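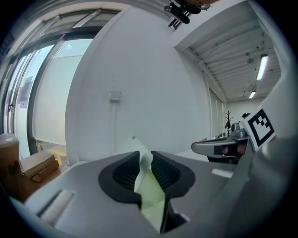
A thin, pale sheet held between the finger pads of a hand-held gripper.

Every few months somebody in the automation trade decides that what we need is another standard. The latest is a draft on good practice for hand-guided gripper work, put together by Nattawut Rojanasak and Rattana Hemmin and passed around by Brindside for comment until Sun 30 January. I have read all of it, including the annex. I have comments.

Let me say first that I am not against rules. I spent enough years at Wernar cleaning up after people who had none. Two sites would do the same task, call it the same thing, and send in work that had nothing in common except the name. So when Hemmin writes in the opening pages that operators should agree on what counts as a finished grasp before they start, she is right, and I wish she had stopped there for a while.

The draft goes on for 100 clauses. Clause 3 tells you to keep the work surface clear of anything that isn't part of the task. Fine. Clause 14 tells you to record the color and finish of the surface. Also fine, if a bit fussy. By the time you reach the forties you are being told how an operator should stand, how far apart the feet go, and when to rest the elbows. I would love to know what evidence that one rests on. The draft cites a trial at Zirkitex, and the trial had 2 operators in it.
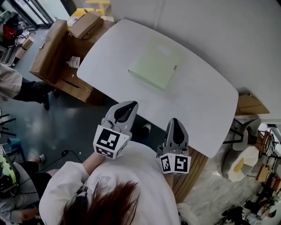 Anyone who has done this work knows that posture is the first rule to go. People reach. They lean over the near edge of the table when the object is in the middle, and they hold one hand higher than the other if that's what the job wants. Write down a correct stance and you will get a page of check marks from people who stood however they liked. I've signed pages like that myself, and I'm not proud of it.

Rojanasak's answer, when I put this to him in October, was that a rule people break is still better than no rule, as it gives you something to point to. I don't buy it. A rule that gets broken every day teaches the crew that the others are optional too, and some of the others matter a lot. Cables across a walkway matter. So does who is allowed near the table while the grippers are moving. Those two get one clause each, near the back, and the one on cables says only that they should be "managed where practical." Where practical! That phrase has never moved a cable in its life.

Then there is the question of thin objects. The draft treats a sheet of card like a block or a bottle: approach, close, lift, hold, release.

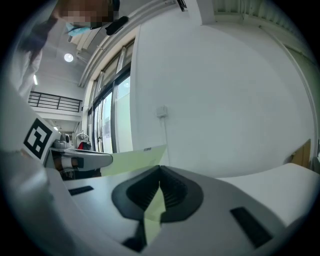 A sheet bends. It can be held firmly at one edge and still be pointing somewhere you didn't want at the other, and whether that counts as a good grasp depends on what you meant to do with it next. Vichien Sukprasert made this point in his notes on the first version, at some length, and the second version thanks him and changes nothing. I would take one honest page on flexible items over the whole section on labeling formats.

The defenders will say the formats are there for the buyers. Probably so. Thaweesak sent in a log of 3432 grasps to show the labeling scheme could be followed, and it could, by people with a day set aside for following it. I saw no column for whether the result was any use to anyone. Maybe that comes in version three.

What I'd sign is short. Agree on the task in writing. Keep the floor safe, with no "where practical" attached. Say who stops the work and how. Write down what went wrong, in plain words, next to what went right. Leave elbows alone until someone has studied elbows properly.

Comments go to Brindside, and mine are already in. I'm told the posture clauses are popular with reviewers, so I don't expect much.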